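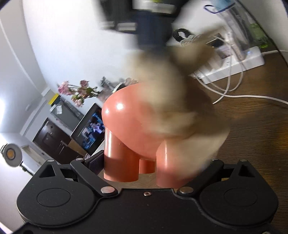 Robotics Club: Gripper Project Update

The hand-held gripper project has reached the end of its first stage. The club now has 5 finished grippers, and members have started taking them home to record practice sessions at their own desks. Each session is a set of short pick-and-place recordings made with small household objects and toys. The recordings will be used to train the arm that the club plans to enter in the Nencombe student challenge in the spring.

The gripper is the third version of the Bednarek design, named after the street where the club had its first workshop. The first two versions had narrow fingertips. They were fine for blocks and markers but poor with anything round, and a lot of time went into picking things up off the floor. The current version has wide, rounded jaw ends with a textured pad on each one. It holds a smooth plastic toy animal well enough to lift it by the body or the legs. Members who built the second version can trade in their jaws for the new ones at any meeting. Keep your old rivets, as they still fit.

Recordings so far

At the October meeting the shared folder held 1457 recordings. The sorting group has gone through most of them. The main reasons for setting a recording aside were:

The jaws were already closed when the recording began.
The object left the view before it was put down.
The file had no task name.
Two tasks were run together without a break.

The last one is the easiest to fix. Open the jaws fully, wait a moment, and start a new recording for each task. Please do this even when the second task uses the same object.

The sorting group also asks for more variety in the objects. There are a great many recordings of hard toys and very few of soft ones. Plush animals, socks, sponges and folded cloths are all useful. Soft objects change shape when they are held, and the arm does badly with them at present. If you are working with a mix of hard and soft toys, name the one you are picking up in the task name, for example "pig to box" or "bear to shelf."

Working at home

Several families have asked how much room is needed. An ordinary desk is enough. You do not have to clear the whole desk, and the arm will have to cope with cords, lamps and other things lying nearby. Do keep drinks off the surface, and keep cords out of the path of the jaws. Moving the gripper at a steady, medium speed gives the best results. Fast swings blur the recording, and the sorting group cannot always tell what was moved.

A kit may be kept for 8 days. It holds one gripper, a charging cable, a memory card and the printed task sheet. Check that all four are there when you sign it out and again when you bring it back. The last two kits came back without their task sheets, and these have been reprinted.

If a jaw feels loose, stop using it and bring it in. Do not tighten the small screw on the central plate yourself. It sets how far the jaws open, and a gripper that opens wider than the others gives recordings that do not match the rest.

Parts and costs

Cludora, the print shop next to the library, cut the last set of plates at the student rate. The cost came to 55 dollars for the full set, less than we had planned for. The money left over will go toward spare pads, which wear faster than any other part. Members do not need to pay anything for a kit unless it is lost.

Next meetings

The next two meetings will be spent on the training software, Dramier. Members who have a laptop should bring it with the software already installed, as the room's connection is slow. The setup notes are in the shared folder under "Start." New members are welcome at either meeting and can work with a partner until they have their own login.

Doors open at 4:30 p.m. Building will be at the back tables and software at the front. Anyone returning a kit should do so before 5 p.m. so that the card can be copied and the kit passed to the next person on the list.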